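Flamunora Linkage Kit – Classroom and Club Edition

Item no. 2063
Ages 11 and up
Suits a team of two to four students
In stock, ships from our Ladton workshop

If you have ever run a robotics club after school, you will know the moment when a keen team has a lovely idea for a mechanism and no parts that will hold it together. The Flamunora Linkage Kit grew out of exactly that moment. Aurelia Haslinger put the first one together for her own club here in Ladton, and she kept fiddling with it over 6 terms before she would let us sell it – we are very glad she gave in!

There are 96 pieces in the box: brackets, flat panels, rods and end discs, along with a spare bag of the small bits that roll under cabinets. Everything goes together by hand, so you can hand it out at 3:30 and have teams building before the snacks are gone.

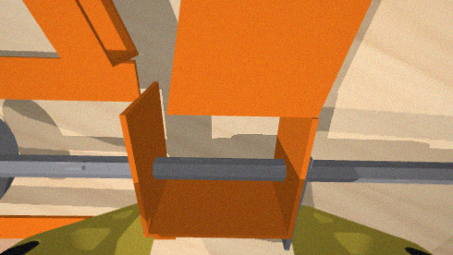 Each kit also comes with a code for the Jukonar practice files, so students can try a task in simulation first and then move over to the real parts when their turn at the bench comes up. Clubs that share one robot arm between several teams have told us this is the part they would miss most, and we can well believe it (waiting your turn is hard when you are twelve).

The teacher's binder has 42 activities, starting with very gentle ones and working up to the Aksoy Challenge, our spring build for teams who want something to get their teeth into. Entries for that close in April, and you need one kit per team to take part.

What's in the box
96 building pieces
Spare parts bag
Printed binder with 42 activities
Access code for the Jukonar practice files
Storage tray with lid

Good to know
The robot arm and gripper are sold separately. The practice files run on most school laptops, though older ones can be slow to load the bigger builds. Lost pieces can be ordered singly from the spares page – just have your item number handy, and Aurelia will usually get them in the mail the same afternoon.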